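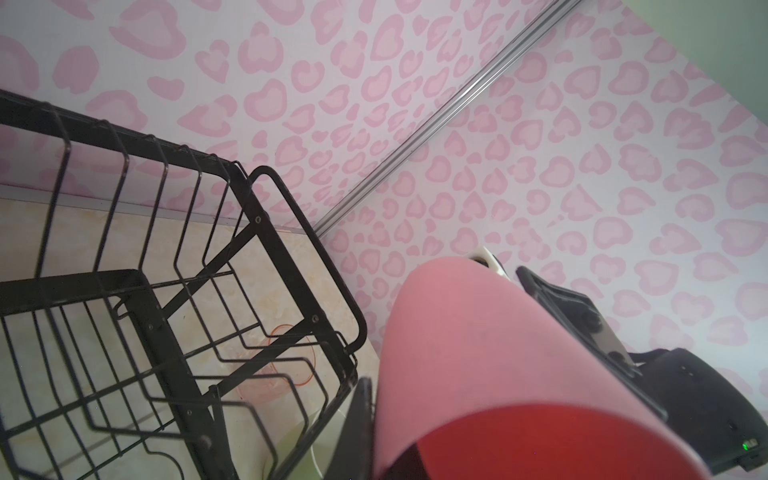 Dish rack, countertop

Re-learning a language you had in school: start with grammar or just read?
Posted Monday, July 26, 2021

marrowfat
So I had six years of German in school and then did nothing with it for a very long time. Last week I found my old copy of Vokilden in a box (the Kunlow edition, the one with German on the left and English on the right) and got sucked right back in. I'm on page 64 out of 211 and I'm having a great time, but I keep drifting over to the right-hand page. I'll read a German sentence, feel sort of fine about it, peek at the English, and find I had who did what to who completely backwards.

Do I stop and do a grammar book first? Or just keep going and trust that it'll come back? I mostly want to read. I don't have anyone to talk to in German, and I'm not planning a trip.

tenpenny_loaf
Keep going! I did this with French and the first fifty pages were misery and then something clicked. Grammar books put me to sleep. You already had six years, it's in there.

Cover the English side with an index card. I know it sounds dumb but it works.

oldslipcase
I'm going to disagree with the card thing, or at least with the reason for it. If you're getting subject and object backwards, that's the cases, and reading more pages with the cases wrong just gets you comfortable being wrong. I taught evening classes for nine years and the returning students were always the ones with the biggest vocabulary and the shakiest endings. Two weeks on der/den/dem, that's all I'd ask of you. Then go back to the novel.

tenpenny_loaf
Two weeks of tables is how people quit though. I've quit Italian twice that way.

oldslipcase
Who said tables? Copy out a paragraph a day and underline the endings. Takes ten minutes.

gull_on_a_post
Is the Kunlow Vokilden the one where the English is super loose? I had one of those and the translator would skip half a line whenever a joke didn't work. Drove me up the wall. I spent a whole evening looking for a verb on the left page that matched something on the right and it just wasn't there, he'd made up a different joke. Good joke, to be fair.

If it's that one I wouldn't lean on it for checking yourself.

marrowfat
Oh no, yes, I think it is. There's a bit in chapter 4 with a goat and a bishop where the two sides have nothing to do with each other and I figured it was me.

gull_on_a_post
The goat!! Yes. That's the one. It was not you.

hemlock_pie
Does anybody still use the Ornum reader? It's all short pieces with the notes at the bottom of the page and no translation at all, so you can't cheat. I liked the one about the night train to Strazds. It's pretty dated (everybody is sending telegrams) but the notes are good and they tell you when a word order is weird on purpose.

oldslipcase
Seconding Ornum. The notes in the back half get lazy but the first dozen pieces are solid.

tenpenny_loaf
I hated Ornum, sorry. So many uncles. Every story is an uncle inheriting something.

hemlock_pie
Ha, okay, there are a lot of uncles. I don't mind an uncle.

plainsong77
Other direction from everyone: read out loud. I sing in a choir and that's how I got mine back, we did a big German program one April and I had to learn to say it before I knew what it meant. By the time I looked up the words I could already hear where the sentence was going to end. I still can't write an email in it. But you said you only want to read, so who cares?

oldslipcase
Reading aloud is good. I'd still underline the endings.

marrowfat
Okay, I'm going to try the paragraph a day thing plus reading it out loud, and the card goes over the English except when I'm really stuck. Ordered a used Ornum too, so bring on the uncles. I'm not giving up on the goat chapter, I want to know what the bishop said in the original.

gull_on_a_post
Post it when you get there, I never did figure it out. I think it's a pun on a kind of cheese?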